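Stop telling me to cook in January

Every year, same thing. Dec 27, 2023 and my inbox is already full of meal plans. Batch your lentils. Prep nine lunches. No thanks.

I grew up in a house where dinner was whatever was left. Toast, a boiled egg, half a mango. My mum worked late and we were fine. Better than fine, we ate together. Now its all containers and labels and feeling guilty over takeaway.

My friend Sewwandi Navaratnam paid $140 for a meal planner from Flesard. Used it for 19 days. She says she felt worse after, like she'd failed at a hobby she never wanted. I beleive her. 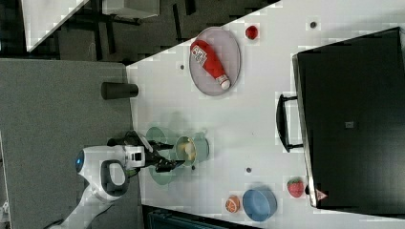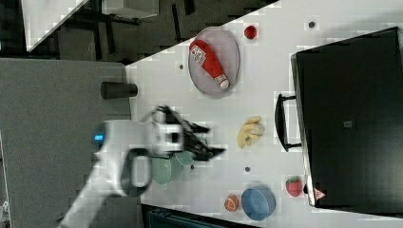
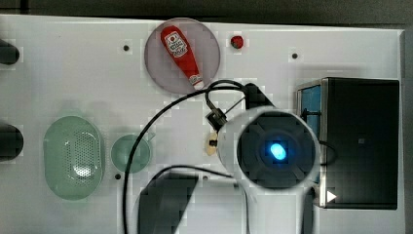

What I'd do instead

Eat plain. Eat the same thing three nights running if you like it. Tomato sauce on everything, who cares. Ask somebody over and give them eggs.

And if you love cooking, great, go for your life. Just don't make it a moral thing. Some of us get home at eight with sore feet and want a bowl of something warm. That's dinner. Always was.

Mahnaz Rashti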